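Radiador de aquecimento central

O radiador é um emissor de calor usado em sistemas de aquecimento por água quente. A água circula entre a caldeira e os aparelhos por uma rede de tubos, e o calor passa ao ambiente por convecção e por radiação. Os materiais mais comuns são o ferro fundido, o aço e o alumínio.

O ferro fundido aquece devagar e conserva o calor por mais tempo depois de desligada a caldeira. O alumínio responde depressa, mas exige controle do pH da água.
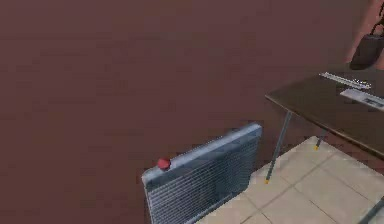 Por que se purga um radiador?
Para retirar o ar acumulado na parte superior, que impede a água de ocupar todo o aparelho e deixa essa zona fria.

A purga costuma ser feita no início da estação fria, com a bomba parada. Abre-se a válvula com uma chave própria até sair água sem bolhas.

Em instalações de dois tubos, cada aparelho recebe água diretamente da linha de ida e a devolve por outra linha. Nas de tubo único, os últimos aparelhos do circuito recebem água menos quente.

Ver também: caldeira; piso radiante; válvula termostática.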